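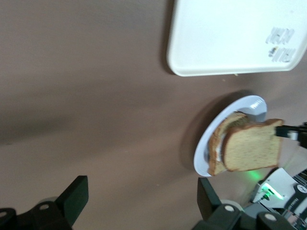 crumbguard7
Posted 2019-12-28
Ok need opinions before I toss this loaf. Third try at the Sistbridge seeded recipe, the one where you swap more than half the white flour for whole grain. Flavor is great. Problem is sandwiches. Pic is two slices at the plate, and look at the crust, its so thin. Brown enough, but thin. I want a crust that holds up when you pick up the slice by one side. Mine goes soft by lunch and then the whole thing bends and the tomato ends up in my lap. Baked in a regular loaf pan, lid off, middle rack. What am I doing wrong

Gasteo_fan
Nothing wrong with that crust for sandwich bread?? Thin is what you want. Thick crust on a sandwich and all the filling shoots out the back when you bite. Been there

oven_door_open
Disagree. Thin is fine for toast. For a packed lunch you want some structure. Take it out of the pan for the last 7 minutes and put it straight on the rack. Sides crisp up, bottom too. Did this all October and never went back

crumbguard7
Out of the pan completely? Doesnt it slump

oven_door_open
No. By then its set. Use mitts, tip it out, back in. Done

rye_or_die
Question nobody asked yet, how long do you let it cool before slicing. Cut it warm and the steam softens everything, crust included. I wait overnight. Yes overnight. My family hates me

Gasteo_fan
Overnight is nuts. Two hours on a wire rack, fine

rye_or_die
Two hours for white bread sure. Whole grain holds more water. Try it once, same dough, cut one at two hours and one the next morning. You'll see

mapleknob
What slicer are you using? I cut mine by hand and get one thick end one thin end every time. Looks like a doorstop. Got the Etaver slicing guide a while back, the bamboo one, and it helped some but crumbs get in the slots and I gave up cleaning it

crumbguard7
By hand, long serrated knife. Turn the loaf on its side, goes through easier and you don't squash the top. Learned that here actually, from some old thread with like 2,000 replies that I can't find now

mapleknob
On its side. huh. Ok trying that tonight

tin_lizard
Back to the OP. What are you doing about the tomato. Because I think the tomato is your problem, and the crust is getting blamed. Salt the slices, leave them on a paper towel while you do the rest. Then butter or mayo right to the edges on BOTH pieces of bread. Cheese next to the bread, tomato in the middle. If the wet stuff touches crumb its over by noon, doesnt matter what crust you have

Gasteo_fan
^ this. Edge to edge. People put a blob in the center and wonder why

oven_door_open
Or pack the tomato separate and put it in at lunch. Little container. No sog at all

tin_lizard
Then I'm building a sandwich at my desk. No thanks

oven_door_open
It takes ten seconds

tin_lizard
still no

crumbguard7
I do the blob. Guilty. Ok so edges, cheese first, tomato middle. Still want a better crust tho, the tomato isnt why its soft when I eat it plain

rye_or_die
How are you storing it? If its in a plastic bag thats your answer right there. Plastic keeps the crumb soft and kills the crust. Paper bag or a bread box. Goes stale quicker, so slice half and freeze it the day after baking

crumbguard7
Plastic bag. Zip top. Sigh

rye_or_die
There you go

kettle118
Late but I bake this same recipe, made it for the Rondonuwu street lunch too, and the recipe as written has too much water if your using store brand whole wheat. I hold back a splash and add it only if the dough looks dry – mine almost never needs all of it. Less floppy slice. Also brush the top with water not milk, milk gives you a soft crust. Did you use milk?

crumbguard7
Milk AND a bit of butter on top when it came out. Recipe said to

kettle118
Recipe is written for kids lunches I think. Soft everything. Skip both

Gasteo_fan
Or keep both because soft crust is nice, I will die on this hill. Kids eat it, grandma eats it, no scraped up roof of the mouth. You're all turning a sandwich loaf into a baguette

oven_door_open
No one said baguette

mapleknob
Update, cut mine on its side. Not 100 percent even but way way better. Only one doorstop

crumbguard7
Nice. OK my list for next loaf: hold back water, no milk no butter, out of the pan at the end, cool overnight (ugh), paper bag. Not tossing this one, gonna toast whats left

rye_or_die
Change one thing at a time or you wont know which one did it

crumbguard7
I dont care which one did it I just want lunch

tin_lizard
Fair. Post the next loaf when its cut, and do the mayo thing in the meantime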